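Introduction to Food Writing
Handout for week 4: Describing a meal without the word "delicious"

Please read this before the seminar on Tuesday and bring the piece you started last time, however much you have come to dislike it.

Where we left off

Last week we looked at openings, and a fair number of you opened with your grandmother. I have nothing against grandmothers. But a reader who has already met several of them in the Sunday papers will want to know fairly soon what yours put in the pot. Move the food up. She can come in behind it, wiping her hands if she must.

The trouble with praise

"Delicious" tells me that you liked it. So do "scrumptious", "divine", "to die for" and the dreaded "moreish", which I have crossed out so often that the pen now does it on its own. None of them would help me pick the dish out on a crowded table.

Take this sentence from a restaurant column in our reader, by Danai Galanis, on the fish soup at Stefanou:

"It came too hot to eat and smelling of fennel, and by the time it had cooled I had finished the bread and was looking at other people's."

There is no praise in it anywhere, and I wanted the soup. Notice also that she spends most of the sentence not eating. Waiting is half of any meal out and hardly anyone writes it down.

Now compare a student piece from an earlier year, used with permission and a certain amount of sighing:

"The soup was absolutely amazing and bursting with flavour."

Bursting where? Soup has very little to burst out of.

Plain nouns first

Before you reach for a comparison, try naming the thing. Bun. Plate. Mug. You may add a colour if the colour does some work. Most first drafts get better when every second adjective is taken out, and quite a lot get better when the first one goes as well.
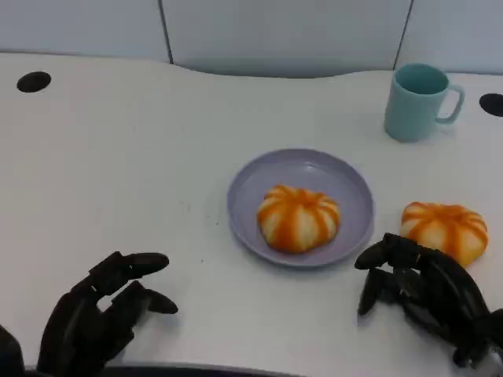 Fig. 1. Two pumpkin-shaped buns, one on a lavender plate and one on the table, with a teal mug.

Set yourself a small exercise at home. Describe whatever you are having for tea in two sentences, using no word you would be embarrassed to say to the person sitting opposite. "Unctuous" generally goes at this point. So does "pillowy", which I am told was fresh once.

Comparisons, if you must

A comparison has to be nearer to the reader than the thing it explains. Saying that a cheese tastes "like a Dorklow left out overnight" is fine if your readers have all eaten Dorklow. If they haven't, you have given them two cheeses they don't know in place of one.

Be careful with clouds. Food writers compare almost everything soft to a cloud, and I have never met anyone who has eaten one. The same goes for velvet. If you are describing a sauce and find yourself in a fabric shop, walk back out the way you came.

The best comparison in the reader is probably Barnabás Barta on the Varnetti biscuit: "It snapped like a cheap ruler." You know the sound, you know the thickness, and you suspect he didn't buy another packet. Eight syllables or so, and the whole biscuit is there.

Texture, temperature, noise

Taste words run out quickly. English has sweet, sour, salt, bitter and then a good deal of arm-waving. Texture is much better supplied – crumbly, stringy, slack, gritty, claggy, tough – and so is noise. Go through your draft and mark every sentence that is only about flavour. If there are more than three in a row, let something crunch.

Temperature is the one that gets forgotten. A baked potato at seven in the evening and the same potato at half past are two different foods, and the second has its defenders.

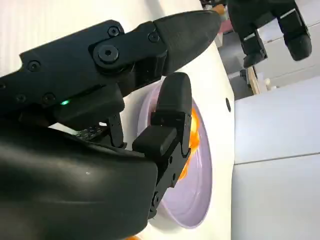 How much of the recipe should go into a descriptive piece?
As much as the reader needs to picture the food, and usually that means one step. Choose the odd one.

Length, and what to leave out

The set piece is 475 words. Last term the longest submission ran to 1507, most of it parking. I did read all of it, and I could now find a space behind the Zastier covered market with my eyes shut, but I couldn't tell you what the writer had for lunch.

Things you may safely leave out: how you got there, how you heard about the place, what your companion does for a living, the history of the building, and the menu items you thought about and didn't order. Things you may not leave out: what it was, what it was like in the mouth, and whether you finished it.

Prices are up to you. They date a piece faster than anything else, but a reader about to spend money is entitled to a hint. 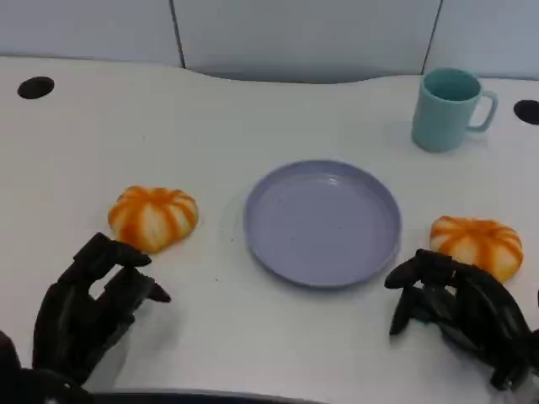
Page last changed: April

For the seminar

Read Galanis and Barta in the reader, including the footnotes, where Barta is ruder. Bring one paragraph of your own, printed, double-spaced, with your name on the back so that we can be frank about the front. We will swap them round and each underline the one word we would keep if the rest had to go.

Anyone who underlines "delicious" will be asked to read it aloud.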